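The Slow Work of Sorting

At the Gilow open day, the longest line was for two tables and a robot arm

The building that Gilow rents in Burnitz used to be a furniture warehouse, and it still has the loading dock. On the morning of the open day the dock door was up, and people came in that way instead of using the lobby. By noon the company had counted 102 visitors, more than it had chairs or coffee for.

Gilow has 11 employees. It writes software for robot arms that handle small, mixed items, the kind of thing that ends up in a returns bin or on a packing bench. It does not build the arms. The staff spend most of their time on a project called Dendent, which is meant to let a warehouse worker show a robot a new job in the morning and have it running by the end of the shift. The open day was the first time anyone outside the company had been invited to watch.

Visitors went through in groups, and each group got 10 minutes at the work area. A strip of blue tape on the floor marked how close they could stand. One of the engineers gave a short talk, then asked everyone to keep their hands behind the tape and started the run.

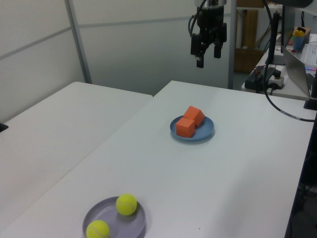
Dendent starts with very plain tasks, and the staff make no effort to dress them up. The usual exercise is to pick up an object, carry it to a given spot and let go of it. Then the objects are moved and the whole thing is done over. For the open day the job was sorting by plate, with two orange foam cubes on a light-blue one and a pair of tennis balls on a paler one nearer the front of the table. Foam is forgiving, the engineer told us. A gripper that closes too hard on it leaves no mark, and a gripper that misses does no harm either.

The balls are the harder half of the exercise. A cube that is set down badly stays more or less where it lands. A ball can roll, and once it rolls the position the software had worked out a second earlier is no longer any use. The arm has to look again and plan again. Gilow's people spent most of last year on that one problem, and they say it is still the most common reason a run gets stopped.

Watching takes some patience. The arm moves at about the pace of a person setting a table while talking on the phone. It pauses before each grasp, long enough that one boy in our group asked if it was broken. The pauses are on purpose - the team would like a slow run that finishes over a fast one that has to be reset - but they are also the first thing any paying customer will want shortened.

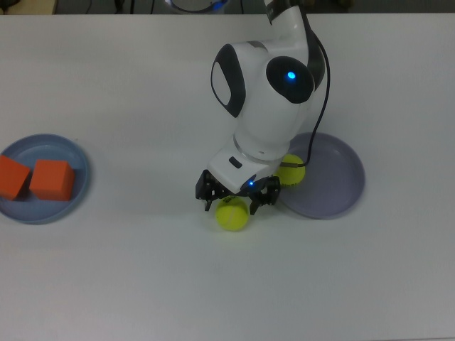
The open gripper over a tennis ball on the tabletop, with the second ball at the rim of the lavender-gray plate.

Gilow has one customer signed up so far. Nguyen-Tran, a family firm that repacks kitchen goods for mail order, plans to put three arms on its returns line in May. Its trouble is variety. A single carton may hold a whisk, a silicone lid and a box of candles, and no fixed machine the firm has looked at could cope with all of it. Temporary workers handle the job now, and the firm says the arms will take the night shift, which it has had trouble filling.

Whether Dendent will be ready by then was the question most visitors brought up at the end of the tour. The engineers gave careful answers. They said the arms would begin with a short list of items and add more as the results came in, and that a person would be on the line the whole time.

The talk afterward was held in the old showroom, where the price tags from the furniture days are still stuck to one of the pillars. Most of the questions were about jobs, and a few were about cost. Gilow would not give a price per arm. A second open day is planned, this time with tickets, and the company says it will order more coffee.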